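Mending Table Notes: Baskets, and What We Learned from Repairing Them

Since the spring our evening group in Rikville has been repairing wicker baskets, and several readers of this newsletter asked me to write down what we do. I am not a professional basket maker. I learned the work from Boonsong Khunthong, who had a stall in Sirkley for many years and who still corrects my hands when I hold the willow too tightly. So please read this as the notes of a student who has broken many rods.

First, the question of age. People bring us a basket and say it is very old, and they hope we will confirm it. Usually we can't. The shape of a simple household basket has changed very little, and a plain round one from last year can look the same as one from a great-grandmother's kitchen. The only basket with a sure date that came to our table belongs to Lalit Dixit. It has 1942 burned into the wooden base, together with two letters we could not read. It was used for carrying eggs, and the family says it never had a repair before June, when the handle came loose on one side.

For that handle we soaked the new willow overnight. I want to say something about soaking, for it is the part where beginners lose patience. Thin rods need an hour or two in warm water, but willow with the bark still on it may need several days. If you bend the rod around your finger and it makes a small cracking noise, put it back. If it becomes slippery and smells sour, it was in the water too long and you should throw it away. I keep mine in an old bathtub behind the house, with a brick on top. My neighbors have stopped asking.

After soaking, the rods rest in a damp towel until they feel soft all the way through. Then you can begin. For a broken side we cut out the damaged weaver with side cutters, always on the inside of the basket and always so that the cut end lies against a stake. The new rod is pushed in next to the old one, thick end first, and it follows the same path, in front of one, behind the next. Do not pull. This is Boonsong's most frequent sentence. When you pull, the stakes lean, and after ten minutes the whole basket leans with them.
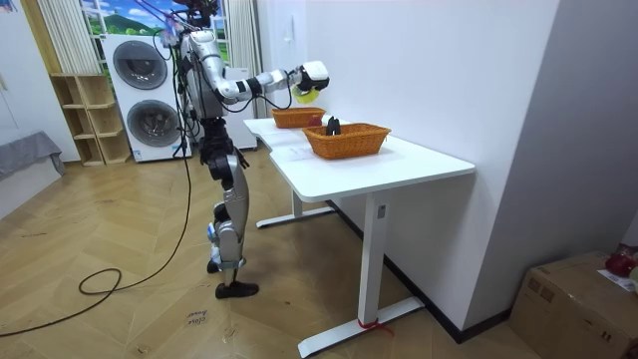 Small wicker baskets are the best ones for a first repair, and I would like more people to start with them and not with a big log basket. The distance between the stakes is short, so you can see a mistake after a few turns and take it out again. They also have an easier life afterwards. A log basket is dragged over the floor and thrown down, and your repair will be tested on the first cold evening. A basket that stands on a desk for light things, like the two on the white desk in the picture, mostly has to keep its rim in order. The rim is also where I would look first if you want to buy a used one. Run your thumb along it slowly. If the ends move, the border is opening and you will have work to do.

Now some words about the material, as I promised to the two members who wrote to me. We order our willow from Agarwal, a small grower who sells it in bundles sorted by length. One bundle is enough for 14 small repairs, if people do not waste the thin ends. We tried to use garden willow from the river path too, but it was full of side branches and it split at every one. Rattan cane is more even and you can get it in any craft store. It does not match the color of old willow, however, and I find that the repair remains visible for years. Some people like this. Lalit does not, and he spent a whole evening rubbing cold tea into one new handle – the result was quite good, I must admit.

Please do not varnish your basket. We see this very often. Varnish closes the surface, the willow becomes dry inside, and then it breaks like a biscuit. Once or twice a year you can wipe the basket with a wet cloth, or put it out in light rain for a short time and let it dry in the shade. Keep it away from the radiator.

Our next project is the large Zodavton hamper, which was given to us without a lid and with mouse damage on one corner. I estimate that we will need around 100 rods for it, most of them for the lid. We begin at seven in the evening, as always. Bring side cutters if you own a pair, an old towel, and an apron, for the willow drips. Tea is on the shelf by the door, and whoever comes first should please fill the big kettle.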